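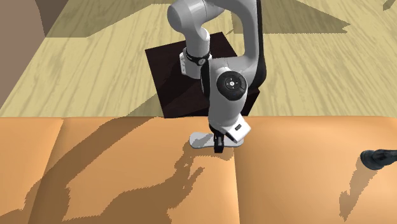
Projekte > Robotik > Studienarbeiten > Greifen durch Vormachen

Greifen durch Vormachen: Fernsteuerung eines Roboterarms in der Simulation

Projektbericht, Stand 28. März 2020

1. Ausgangslage

In unserem Projekt wollten wir einem simulierten Roboterarm beibringen, einen flachen Gegenstand vom Tisch aufzunehmen und an einer anderen Stelle wieder abzulegen. Wir haben die Bewegung nicht programmiert, sondern mit der Hand vorgemacht. Eine Person steuert den Arm aus der Ferne, der Rechner zeichnet alles auf, und später lernt ein Netz aus diesen Aufnahmen. Die Simulation heißt bei uns Wokus, das Programm für die Fernsteuerung heißt Prandale. Beide waren schon aus einem früheren Projekt vorhanden und wurden von uns nur erweitert.

2. Aufbau

Der Arm hat einen Greifer mit zwei schwarzen Fingern und arbeitet über einem orangefarbenen Tisch, dessen Platte durch zwei Fugen in drei Felder geteilt ist. Als Gegenstand haben wir ein dünnes, hellgraues Teil mit abgerundeter, länglicher Kontur gewählt. Ein Würfel wäre leichter gewesen, aber mit Würfeln hatte die vorige Gruppe schon gearbeitet.

Gesteuert wird mit einer 3D-Maus. Die Taste links schließt den Greifer, die Taste rechts öffnet ihn. Prandale schickt die Zielposition der Hand an Wokus und bekommt die Gelenkwinkel zurück. Gespeichert werden Winkel, Greiferzustand und das Kamerabild.

3. Durchführung der Demonstrationen

Insgesamt wurden 105 Demonstrationen aufgenommen. Vor der ersten gültigen Aufnahme durfte jede Person 12 Versuche zum Üben machen. Das war am Anfang weniger geplant, aber die ersten Bewegungen waren so unruhig, dass man sie für das Training nicht benutzen konnte.

Schwierig ist der Moment kurz vor dem Kontakt. Die Finger müssen fast die Tischplatte berühren, sonst greifen sie über das Teil hinweg. Fährt man aber zu tief, drückt der Arm gegen den Tisch und die Simulation beginnt zu zittern. Auf dem Bildschirm ist die Höhe schlecht zu schätzen. Wir haben gelernt, den Schatten als Hilfe zu nehmen, obwohl er in Wokus grobe, stufige Ränder hat. Wenn der Schatten der Finger und die Finger selbst zusammenkommen, ist man unten.

Eine zweite Schwierigkeit war die Pause. Viele von uns haben vor dem Schließen gewartet und überlegt. Das Netz hat diese Pause mitgelernt und blieb dann über dem Teil stehen – manchmal bis zum Ende des Versuchs. Wir haben deshalb alle Abschnitte ohne Bewegung aus den Daten geschnitten.

4. Ergebnisse

Für den Test haben wir das gelernte Verhalten 40 Mal gestartet, jedes Mal mit einer anderen Lage des Teils. Mit den ungeschnittenen Daten blieb der Arm oft stehen. Mit den geschnittenen Daten kam er fast immer bis zum Gegenstand, aber das Greifen gelang nur dann zuverlässig, wenn das breitere Ende nach links zeigte. So lag das Teil auch in den meisten Demonstrationen. Das ist also ein Fehler in unserer Aufnahme und nicht im Lernverfahren.

5. Was wir anders machen würden

Die Lage des Teils sollte vor jeder Aufnahme vom Programm zufällig gesetzt werden. Wir haben sie mit der Hand verschoben und dabei, ohne es zu merken, die bequemen Positionen bevorzugt. Außerdem wäre eine Anzeige für die Kraft am Greifer nützlich. Im September soll die nächste Gruppe mit dem echten Arm weitermachen, dafür haben wir das Dateiformat im Anhang beschrieben.

Kommentare (3)

hulletti
Danke für den Bericht! Welche Bildrate habt ihr bei der Aufnahme benutzt?

Projektgruppe
20 Bilder pro Sekunde. Mit mehr wurde Prandale auf unserem Rechner zu langsam.

caputo
Das mit den Pausen kenne ich. Bei uns hat es geholfen, die Aufnahme erst bei der ersten Bewegung zu starten.

Kontakt | Impressum | © 2020 Projektgruppe Greifen durch Vormachen | Nach oben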